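Do we really need a full risk assessment for a small two-finger gripper arm?

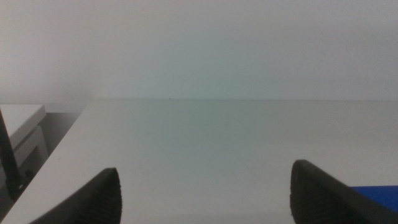
I look after a shared workshop in Pelcombe and we're about to let members use a benchtop arm without one of us standing over them. The supplier's sheet says "collaborative, no guarding required" and our insurer, Alstead, seems happy to take that at face value. I'm less sure. The fingers have ridged grip pads on the inner faces, and I can't find anything saying what happens when it's a knuckle in there and not a part. There's also the open side of the bench, where a person could stand well inside the reach. Reach is 600 mm, gripper force is listed as up to 70 N, and the arm is rated for a 2 kg payload. One of our members says anything this size is exempt from the robot standards. Is that right, or is it something people repeat? We were hoping to open it up in November.

Asked in: Workshop safety

3 replies

Marked as helpful

No, there's no exemption for being little. I'd want your member to show you the clause.

"Collaborative" on a spec sheet tells you what the maker reckons the arm can do. Your assessment has to cover the arm plus the gripper plus whatever it's holding plus where it's bolted down. ISO 10218 part 2 deals with the integration side, and it's the half people skip. An arm that stops politely when it bumps your elbow is no comfort if someone's put a scribe in the fingers.

What I'd do before November:

Write down every job members will be allowed to run. If you can't list them, you can't assess them.
Get the grip force measured at the fingertips, on your gripper, at the setting you'll use. I don't trust the 70 N on the sheet until someone has put a gauge between the pads. Then turn it down as far as the job allows and lock the setting.
Check what the gripper does on an e-stop. Some hold, some let go. Either can be the wrong answer depending on what's in it.
Mark the reach on the bench and on the floor on the open side. Tape is fine as a reminder. It isn't a safeguard, so don't write it up as one.
Keep teaching and jogging to inducted people only.

And get Alstead's view in writing. "Seems happy" won't be worth much if you have to make a claim.

Second reply

We have a similar setup at Sitelstead and it's been fine. Ours runs at 30 per cent speed and everyone does a quick induction. Never had a problem. I think the paperwork side gets blown out of proportion, you'd get a worse pinch from the vice or a filing cabinet. Just put a sign up and make sure the e-stop is on the side where people stand.

Third reply

Bit of pushback on the reply above. Speed limits help with being hit. They do very little about being squeezed, as the gripper closes at its own speed whatever the arm is doing. On ours the two are set on completely different screens and the arm slider doesn't touch the gripper at all. Might be different on yours, worth checking.

Also "never had a problem" from how many hours of use? We used a Godoy checklist for our first go and it was mostly tick boxes for "operator is aware". Aware of what? I binned it and started from the task list, same as the first reply suggests. Took an evening and a bit.

One thing not mentioned yet is who can change the program after you've signed it off. If any member can edit it, your assessment only covers the version you looked at. Password the settings and keep a dated copy of the program with the paperwork.

Not a lawyer, and the duty holder rules vary by state, so ring your regulator's advice line too. Ask them about the membership side as well. I got two different answers on whether members count as workers and I still don't know which was correct.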